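Stodside Bakery School Opens Enrollment for Expanded Home Baking Program

HARNALLEY – The Stodside Bakery School will offer its home baking program at a second location beginning in October, following the completion of work on the former Trereck grain store. The new site adds three teaching kitchens and allows the school to hold evening classes for the first time.

The program runs for nine weeks and covers enriched doughs, shaped loaves, rolls and basic sourdough. No earlier baking experience is required. Classes begin at 6:30 p.m. and end with a shared tasting.

"Many of our applicants work during the day and had asked us for years to consider evening hours," said Szabolcs Illés, director of the school. "The Trereck building gives us the ovens and the room to do so. We look forward to welcoming residents who have not been able to join us before."

The school received 679 applications for its most recent daytime session and was unable to offer a place to every applicant. Those who remain on the waiting list will be contacted first and may choose either location.

Renovation of the grain store was supported by a grant from the Stergiou Fund for Local Trades. The original brick front and loading doors have been kept, and a step-free entrance now opens onto the parking area.

Shaped and Pull-Apart Loaves

Enriched doughs take up the opening part of the course. Students learn to divide and round the dough, set the pieces close together in the pan and judge when the loaf is ready for the oven. Round buns are made from the same basic recipe.
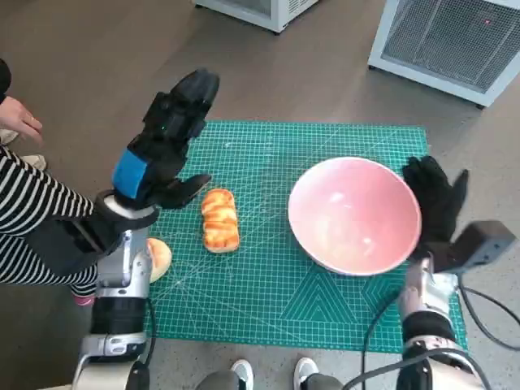 Enrollment and Fees

Applications may be made in person at either location or by mail. The fee covers flour, yeast and all other ingredients. Students should bring an apron and a container for taking bread home. A limited number of reduced-fee places will be available to Harnalley residents.

Contact: Enrollment Office, Stodside Bakery School, Harnalley

1,890 shares
3 comments

marlene_k
Will the Saturday kids' class stay at the old building?

Dough Uncle
Took the daytime course and still make the buns most weekends. Glad about the evening hours!

R. Petty
Is there a bus that stops near the grain store after class lets out?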